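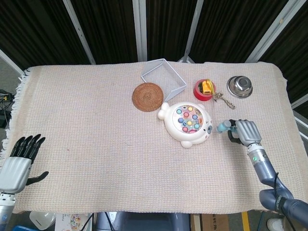
Shboul wrote:
I read the post on your method two times and I still do not believe the 69. If the policy was trained on the same tablecloth where you test it, then you have measured how well it remembers a tablecloth. What happens with bare wood?

Ziad Qudah wrote:
Thank you for reading it two times, this is more than my supervisor did. I will try to answer properly, and please excuse my English where it is not clear.

For the people who come to this thread from the other one: we compare two ways of teaching a two-handed robot to press small things on a table. In the first way the policy learns from complete demonstrations, from the moment the arm begins to move. In the second way we keep only the last part of each demonstration, the part near contact, and the approach is done by an ordinary planner. We call the second one "late start" in the lab. We have 748 demonstrations in total, and both policies see the same ones, only cut differently.

The result in May was 69 percent successful presses for late start, on objects placed where the demonstrator never placed them. The full version was clearly lower. I do not give its number yet, because we found a mistake in how some of its trials were scored and I want to score them again first.

Now to the question of Shboul. The cloth is the same in training and test, this is true. I have no result with bare wood. We wanted to change the object positions and keep everything else the same, and I think this is a correct first step, but I agree that it limits what I can say.

endov_k wrote:
The cloth doesn't bother me much. What bothers me is the planner. You give late start a perfect approach for free and then compare it with a policy that has to learn the approach by itself. Of course it wins. Did you try the full policy with the planner bringing the hand to the same starting point?

Ziad Qudah wrote:
Yes, this was done, but with a smaller number of trials, 80 for each. The difference becomes smaller and it does not disappear. My explanation is that the full policy spends most of its training on moving through the air, where nearly any motion is acceptable, and it learns the few centimeters before contact badly. I cannot prove this. It is only what I believe after watching many failures.

Shboul wrote:
80 trials with a smaller gap is not very much. Do you have intervals?

Ziad Qudah wrote:
They overlap a little at the ends. I should have written this in the first post and I will correct it tonight.

birnercombe wrote:
Can I ask a practical thing? We do something similar with one arm and our hand keeps pushing light toys away before the button goes down. The thumb touches, the toy rotates, and then the policy follows it across the table. How do you count that, if the button goes down at the end but the toy is somewhere else?

Ziad Qudah wrote:
This happened to us too, very often in the first weeks. Our rule is now written on paper next to the computer: if the object moves more than 2 cm before the press, the trial is a failure, even when the press comes later. Before we had this rule, two people scored the same video and did not agree, and this is how the mistake I mentioned came in.

For the pushing itself, what helped us was to ask the demonstrators to go slower at the end and to come more from above. From the side a rounded toy turns very easily. We also tried a rubber mat under it for one afternoon, but then it was too simple and we took it away.

endov_k wrote:
Slower demonstrations at the end also means more frames near contact. So late start gets more data exactly where it needs it. Another confound, I'm afraid.

Ziad Qudah wrote:
Both policies get these frames - but you are right that the proportion is different, and in late start it is nearly everything. One could weight the frames in the full policy. I have it on my list, after the new scoring.

Shboul wrote:
That is the experiment I would run before anything else. If weighting gives you the same number, then you don't need to cut anything and the planner can go too.

Ziad Qudah wrote:
Yes. I would be a little sad, but it would be a simpler method, and I would write it like this.

ponham wrote:
Will the demonstrations be released? I would like to try the weighting here. I have no robot, but I can at least compare the prediction error for the last part.

Ziad Qudah wrote:
I hope so. I must ask for permission, and the files need cleaning, some have the wrong object name. If you only want to look at the prediction error, I can send you a smaller part earlier. Please write me a private message and tell me which format you can read.

birnercombe wrote:
Tried the "more from above" advice this morning with ten new demos. The toy still turns, only less. Will report again when I have retrained.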